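About Grusthorpe Kitchen

Grusthorpe Kitchen makes lunches and snacks for child care centers, day camps and small schools. We cook in one building, deliver with our own drivers, and have been doing it for 10 years.

How we started

Pacita Catacutan opened the kitchen in January with one fryer, two ovens and a contract for 26 lunches a day. She had cooked in a school cafeteria before that and wanted to run a smaller place where the person who wrote the menu also saw the plates come back. Mahnaz Amini joined in the second year to handle ordering and deliveries. The two of them still run the company together, and both still work the line when someone is out.

The first customer was a child care center on the next street. The director had been buying frozen meals and asked if we could do the same menu fresh for close to the same price. We could for most of it. Fish took longer to work out.

Today we send out 290 lunches on a normal school day. Camp season is a little busier, and the weeks around the winter holidays are slow.

What we make

The menu runs on a four-week cycle. Each lunch has a main item, a vegetable, a fruit and a grain. Mains include baked pasta, turkey meatballs, bean and cheese burritos, roast chicken, vegetable fried rice and chicken nuggets. The nuggets are the item we get asked about most, so they get their own section on this page.

Snacks are ordered separately. They are things like cut fruit, crackers with cheese, yogurt, and muffins baked the same morning.

We do not use peanuts or tree nuts in any recipe. Milk, egg, wheat and soy are used in the kitchen every day. Centers send us a list of allergies when they sign up and again whenever a child is added, and meals for those children are packed first, in lidded trays with the child's name on the label.

Our nuggets

We cut chicken breast by hand, season it the day before and bread it in the morning. The breading is flour, egg and plain crumbs with paprika, garlic powder and a small amount of turmeric. They are cooked in small batches. Hand-cut pieces do not come out the same size or shape, and we have stopped trying to make them match. What we do check is weight per serving and the temperature at the center of the thickest pieces in each batch.

For toddler rooms we cut them smaller. Please tell us which rooms are under three when you place the order – we can't tell from the head count alone.

There is a vegetable nugget too, made with white beans, corn and carrot. It is on the menu the same day as the chicken and can be swapped in for any child at no charge.

How the day goes

The first cooks come in at five. Cold items are packed by eight. Hot food is cooked last and goes into insulated carriers just before the drivers leave. Every carrier has a sheet in the lid with the center's name, the number of meals, the departure time and the temperature at loading. The center fills in the arrival temperature and signs. We keep the sheets on file and will send copies if your licensing office asks for them.

Plates and serving spoons can be part of the order. We have plain round plates that go out clean in the morning and come back to our dish room in the afternoon. Scrape them, stack them in the bin and leave the bin by the door you use for deliveries. They don't have to be washed. Centers with their own dishes can skip this and pay a lower rate per meal.

Trying new food

New recipes are tried in our own kitchen first and then at two centers that have agreed to be test rooms. The teachers fill in a short form: what was eaten, what was left, what the children said. A recipe usually goes through three or four rounds. The lentil soup went through seven – it is now one of the better eaten lunches in cold weather.

Anyone who orders from us can ask for a tasting. We bring small portions of up to five menu items, and the staff can try them on their own plates at their own tables.

Who works here

Besides Pacita and Mahnaz there are cooks, packers, drivers and a dish room crew. Most are part time and several have children at centers we serve. All kitchen staff hold a current food handler card, and a certified food manager is in the building whenever food is being cooked.

Ordering

The smallest standing order is 10 meals a day. Orders for the coming week are due by noon on the last working day of the week before. Changes of one or two meals can be phoned in until seven in the morning. Delivery is free for orders of 40 meals or more, and smaller orders pay a flat fee per stop.

To ask for a menu, a price sheet or a tasting, use the form on our Contact page. Mahnaz answers these herself, normally within two working days.

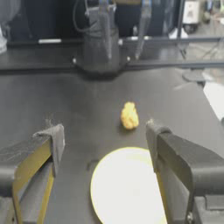 Nugget and plate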